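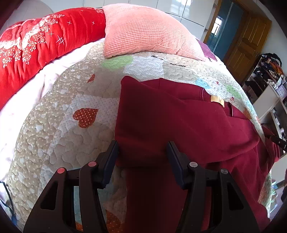
Is the sleep course doing me any good? Too early to say, and I suspect Gudrun Brandes would tell me that in June of next year as well.

Wednesday, back from Ustthorpe on the slow bus. Second session. Eirlys swears she drops off in ten minutes now, but Eirlys could always sleep through a brass band, so I don't count her as evidence. We were told to put the bedroom clock in a drawer. I did, and lay there guessing the time instead. Got up at what I was sure was four and it was 1.40.

The handout says no tea after noon, no reading in bed, no lying on top of the patchwork quilt in the afternoon. I asked where the 40 minutes a night we are all meant to gain comes from. Gudrun said "studies". Which ones? She'd look it out. Ottmar Hellwig wrote it down as if it were an answer.

I will give her this – the getting up at the same hour every day is sensible, and my mother did it without paying for a course.

No tea since lunch. Headache. Bultcombe next week for the breathing one, if I go. Must ring Mareike about the lift, and find out if they refund.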